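Tavport Ceasefire Monitoring Group
Minutes, Tuesday, 10.00

1. The minutes of the August meeting were accepted with one correction: the Flulton crossing was closed for 31 hours, and the earlier text said days.
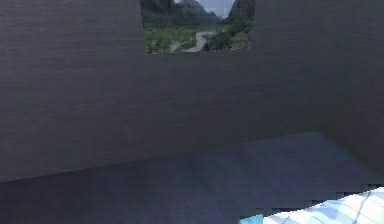 Dark grey walls, with an outdoor view at the top.

2. Prisoner lists. Both delegations have now handed over their lists. The northern one has 437 names, the southern one 200. The Říha office will compare them. 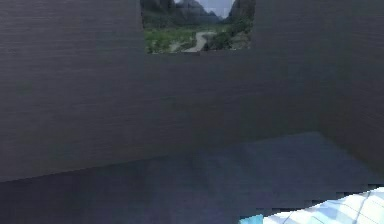
It asked for two weeks for this work, and the meeting agreed.

3. Trullex road. The southern delegation wishes that observers may pass also at night. No decision.
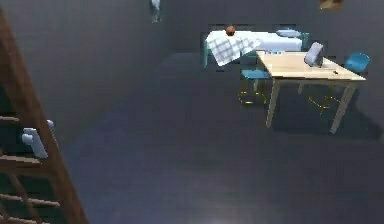
Wooden ladder and slate-grey wall.

The meeting closed at 11.40.

Recent items
Flulton crossing: new opening hours
Letter to both delegations
Minutes, August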